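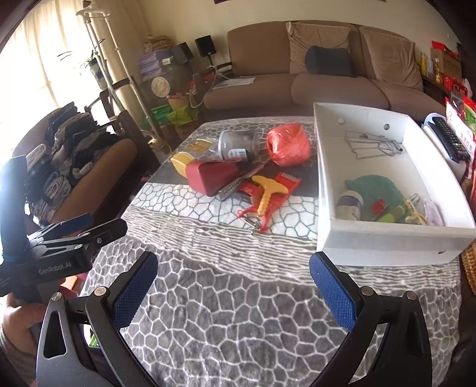 About Us

Home » About Us

Tunddale Throws & Table Covers makes and sells soft household textiles: plush table covers, sofa throws, bed blankets and floor cushions. We cut and sew in our own workroom and sell through this site and the shop at the front of the building. Our customers are mostly families who want something warm for the living room that can go through an ordinary washing machine.

How the business started

Eyerusalem Wako opened Tunddale after a number of years doing alterations and curtain hems. Customers kept bringing in blankets with frayed edges and asking if they could be rebound. She bought a second-hand binding machine to handle the blanket work, and before long it was taking up more of her week than the curtains. The first covers she made to sell were offcuts of plush fleece, bound on all four sides and folded on a shelf by the register. They sold to people who had come in to pick up trousers.

The curtain and alteration work was dropped once the blankets could pay the rent. We still get calls about hems. We no longer do them, but we can give you the number of a shop that does.

What we make

Table covers are the largest part of the business. Many of our customers sit on the floor or on low seats around a table in winter and want a cover that is pleasant to rest their arms on. Others use one to protect a good table from children, pets or homework. Plush also quiets a room that has hard floors and bare walls.

The covers come in three groups:

Prukanik is our heavier line. It has a thick pile and a plain woven backing, and it hangs well over the edge of a table. It takes longer to dry than the other lines, so allow for that if you live in an apartment without a dryer.

Gudeta is a medium weight and comes in the widest choice of patterns. Most people who order from us for the first time choose this one. It is also the cloth we use for sofa throws, so a table cover and a throw can be ordered to match.

Brukora is a light fleece for spring and fall. It folds small. We also sell it by the yard to people who sew at home.

All three are polyester. We are asked fairly often for wool and cotton versions. We tried a cotton plush and were not happy with how the pile flattened after washing, so it was never put on sale. Wool is outside what our machines can bind neatly.

Patterns and color

We buy printed and patterned cloth from mills and do not print anything ourselves. That means patterns come and go. When a mill stops running a design, we sell what we have and then it is gone. If you think you may want a second cover in the same pattern, please order both together. Dye lots vary too, and a gray bought in February may not be quite the same gray as one bought the fall before.

Swatches are free. We send up to 4 at a time in a plain envelope, and you do not need to send them back. Colors on a screen are a poor guide, particularly for grays, taupes and dark greens, and we would much prefer to mail you a swatch than take back a cover.

Sizes and custom orders

Standard sizes are listed on each product page. To measure for a table cover, take the length and width of the tabletop and add the drop you want on each side. A drop of 12 inches suits most dining tables. For a coffee table, less is usually better, or the cloth ends up under people's feet.

We cut to size at no extra charge up to the full width of the cloth. Wider covers need a seam. We place the seam to one side where we can, and we will call you before cutting if the pattern makes that difficult. Round and oval covers are possible in Gudeta and Brukora only. Prukanik is too thick to bind cleanly around a curve.

Custom orders take 12 working days from the day we confirm the measurements. Standard sizes ship sooner if they are on the shelf.

Washing and care

Every cover leaves with a sewn-in care label, and the same instructions apply to all three lines. Wash cold with a mild detergent. Skip the fabric softener, which coats the pile and makes it clump. Tumble dry on low or hang over a rail. Do not iron. If the pile looks flat, brush it with a soft clothes brush while it is slightly damp.

New plush sheds. Shake the cover outside before the first wash and clean the lint filter afterward. The shedding drops off after two or three washes.

Candle wax should be left to harden and then lifted off with a blunt edge. Please don't put anything straight from the stove onto a plush cover, even for a moment. Polyester melts, and we cannot repair a melted patch.

Repairs

We rebind any cover or throw that we made, whatever its age. You pay the postage to us and we pay it back to you. Small tears near the edge can usually be trimmed and bound over, which makes the cover a little smaller. Holes in the middle are harder, and we will tell you if a patch is not worth doing. Please wash the item before you send it.

Our workroom

The workroom is behind the shop. Cutting is done in the mornings and sewing in the afternoons, so if you are collecting a custom order, later in the day is better. The person who cuts your cover puts their initials on the packing slip. If something is wrong with the measurements, have the slip handy when you call.

We train new sewers on Brukora first because it lies flat and is easy to unpick. It takes most people several months to move up to the heavy cloth.

Schools and care homes

We supply blankets and covers to schools, day centers and care homes and can invoice on account. Bulk prices start at 12 pieces in one line. Patterns can be mixed within an order. Name tapes can be sewn in if you supply them.

Returns

Standard sizes can be returned unwashed within the period shown on your receipt. Cut-to-size covers can't be returned unless the mistake is ours, in which case we make a new one and you keep the first.

Contact

Write to us through the contact form or by mail at Tunddale Throws & Table Covers, P.O. Box 1399. Include your order number if you have one. Messages are answered in the order they arrive.

Page last updated 1 Feb 2023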